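Moving a small choir's music library out of boxes - where do I even start?

Posted in Clubs and Groups, 23rd December

marshlark

Hello all, I hope someone can help me think straight about this. I sing alto in a community choir in Kekthorpe and I have somehow come home from the Christmas concert with the whole of our sheet music in the back of my car. Our last librarian has moved away and left it in very good heart but very odd order. There are 279 different pieces, most of them in sets of 40 or so copies, and they live in shoe boxes, carrier bags and one enormous suitcase with a broken wheel.

What I would love is a simple way of filing it so that another person could find the Rutter or the sea shanties without ringing me up at teatime. I had thought of going alphabetically by composer, but so many of ours are folk songs with no composer at all, and then there are the books with several pieces in each. Do people file by title? By season? I also have a budget of 200 pounds for boxes and so on, which sounds a lot until you look at the price of proper music boxes.

We start again in the new year, so I have a little while with the dining table covered. Any advice very gratefully received, even if it is only sympathy!

tenor_in_the_rain

Number them. Doesn't matter what order. Put the number on the box and keep a list. Done.

pennywhistle

Oh, you have my sympathy, I did this for our choir over in Govstead and I was finding stray copies of the Fauré behind the sofa for months. The reply above is a bit brisk but I do think it's right, and I wish I had listened when somebody told me the same. I began alphabetically, and every time we bought something new I had to shuffle half a shelf along to make room for it. With numbers you simply put the next piece at the end.

So, give each piece a number as you pick it up, write it in pencil on the top right corner of every copy, and number the copies as well, so that 57/12 is the twelfth copy of piece fifty-seven. It is dull work but very soothing with the radio on. Then make a list with the number, the title, the composer or arranger if there is one, the voices (SATB, SSA and so on), how many copies you have and the season. If you keep the list as a spreadsheet you can sort it any way you fancy, and your question about title or composer rather melts away. For the books with several pieces in, give the book one number and put each song on its own line in the list, all pointing to the same box.

We keep our list on the shared drive at the college where we rehearse, and they have been very good about it.
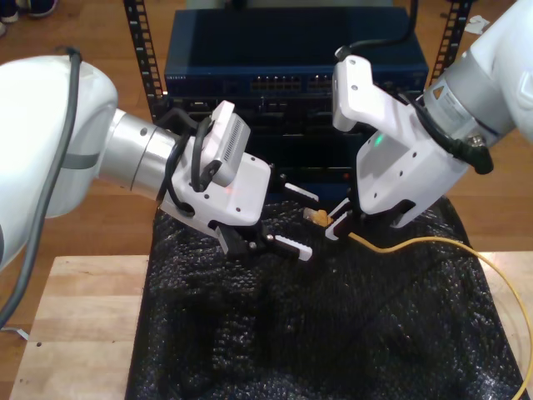 The network switch in its rack, at the college.

Do keep a copy at home too, though, and a printed one in the lid of the first box, for the evenings when your phone is flat and the conductor has changed her mind about the second half.

As for boxes, I wouldn't spend much. We bought ours from Panagiotou, the stationer's near the market, who sell plain cardboard magazine files in flat packs. They hold a set of ordinary octavo copies very nicely. Fat vocal scores need something stronger, and I would put those on the bottom shelf whatever their number, with a note in the list to say so.

Oh, and check for hired music before you write on anything! We found 3 sets that ought to have gone back the October before, and there was a fair bit of rubbing out to do.

gronerora_fan

Lovely answer above. I'd only add a signing-out sheet. Ours is a page on a clipboard with the singer's name, the copy number and a column for when it comes back, and it has saved a great deal of muttering. Also, photocopies - if you find any in the suitcase, check whether you have permission for them before they go in the new boxes. Good luck, and mind your back with that suitcase.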